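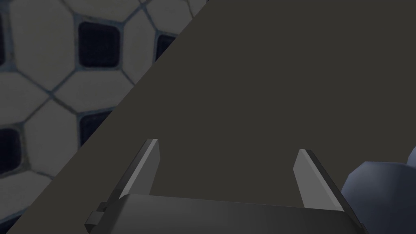 Pale tiles with small dark squares set between them

Home | About Us | Floors | Sofas | Find Us

About Preltport Floors & Sofas

Hello, and thanks for dropping by! I'm Josué Vasconcelos, and my wife and I have been laying floors and re-covering sofas in Preltport for longer than our knees would like. We began with tiles, mostly bathrooms and laundries, and the sofas came along when a customer in Irkport asked if we knew anyone who could fix her mum's old lounge. My wife had trained as an upholsterer, so we said yes, and then had to find somewhere to put it (it lived in our hallway until April).

These days we have 2 workrooms and a team of 7, and we still do every measure and quote ourselves. We're happy to talk colours over a cuppa for as long as you like -- grout colours included, and there are more greys than you'd think.

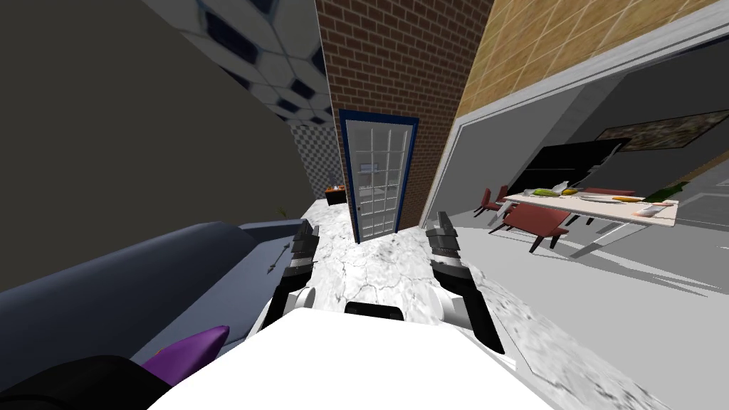 Marble and other stone

Marble is lovely underfoot but it does mark, so please ring us before you try anything from the supermarket on it. Lemon and vinegar are the usual culprits. We can reseal most stone floors in a day, and we'll move the heavy furniture for you if you let us know when you book.

Cushions are done to measure, whatever the shape. Navy is still our most popular colour by a long way, though a bit of purple goes beautifully with it. 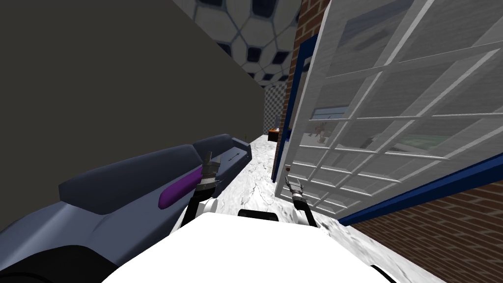
Visiting us

We're at 765 Gavrilă Road, next to the Monix bakery. Parking is around the back. Doors open at 9 am, and the kettle is usually on well before that.

Print this page | E-mail this page

Comments

Trish: You did our entry tiles and they still look great. Say hi to your wife for me!

Glenn P: Do you re-cover window seats as well?

Josué: We do, Glenn, bring in the measurements and we'll have a chat.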